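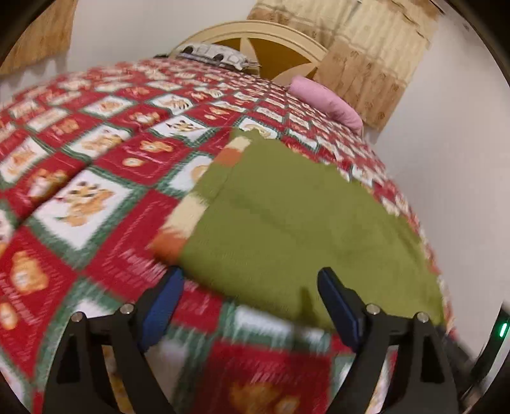 Priit Zariņš
Staff writer, Plotico
Fri 28 February

I'd barely sat down at Cadeck when Hettiarachchi, who runs equipment planning there, slid her spreadsheet across to me. "Start with the bottom line," she said, "everybody does!"

The bottom line was 5 hand-held grippers, bought in December for recording household jobs like folding blankets and making beds. Her first plan was a single robot arm. "Then I priced the mount, the shipping, the service contract – and I still had no money for people to run it."

So what does a gripper cost to keep going? She sets aside $125 a month for pads and screws (more than I'd have guessed) and $900 for a spare unit from Rurkport, her supplier. "Pads are the thing I got wrong. I budgeted them like office chairs, and they're more like printer ink."

I asked about fleece and quilts, and she laughed. "Soft stuff eats hours. I plan on around 70 hours of recording for bedding alone, and I book the people before I order any hardware."

The arm is back on her list for next year, if the service quote comes down. She's calling Rurkport again on Monday.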